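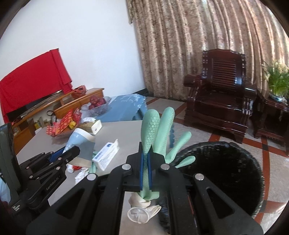 Qureshi Reusable Rubber Gloves, Mint Green
11 October 2023
By Sunita Alcantara, Eltis Consumables

The Qureshi mint green is a reusable rubber glove for washing up, bathroom cleaning and general wet work. It sits between a heavy chemical gauntlet and a thin disposable, and is sold by the pair or by the carton. The colour is moulded through and does not come off on benches or light-coloured cloths.

Grip surface
The fingers carry a raised honeycomb texture. The cells let water drain away from the contact area, so a wet plate or bottle can be held with less squeeze than a smooth glove needs. Texture is omitted from the back of the hand to keep the glove flexible across the knuckles.

Material and lining
Natural rubber latex, flock-lined in cotton. Not suitable for anyone with a latex allergy. A nitrile version is planned under a separate stock code and will be listed when the Gunumside warehouse has received it.

Sizing
Small, medium, large and extra large. Measure around the palm at its widest point, excluding the thumb. Where a measurement falls between two sizes, take the larger for washing up and the smaller for scrubbing with a brush. Left and right are shaped and are not interchangeable.

Ordering
Stock code 941 covers all sizes; add S, M, L or XL at the end. Each carton holds 108 pairs of a single size. Mixed cartons are not available from the factory, but the Jollgate counter will split a carton for account customers. Stock at Jollgate on the day of listing was 2,070 pairs, with a further 3,380 pairs at Gunumside. Orders for the two sites are invoiced separately.

Use with thin latex gloves
Some kitchens and cleaning contractors wear a thin cream latex glove as a liner under the green one. This is acceptable, but go up one size in the outer glove. Remove the outer glove first, by the cuff, and dispose of the liner after each use. Thin latex gloves are single-use items and should not be washed or put back in the box.

Care
Rinse the outside under cool running water before taking the gloves off. Wash with mild detergent if they have been in contact with grease. Turn the cuff back and hang by the fingertips, out of direct sun. Do not tumble dry. Do not store folded for long periods, as a crease at the cuff will eventually split.

Keep away from petrol, mineral turps and cooking oil above hand-hot temperature. Diluted household bleach is tolerated for short jobs; rinse straight afterwards. The glove is not rated for oven use or for handling broken glass.

Replacement
Discard the pair if the rubber has gone tacky, if the texture has worn smooth at the fingertips, or if water gets in. To test for pinholes, trap air in the glove by rolling the cuff, then squeeze the fingers under water and look for bubbles.

Revision note
The sizing text was amended in August after account customers reported the large running narrow across the palm. Cartons packed before then carry the old size chart. Replacement charts can be requested from Shoshana Tran at the Jollgate counter.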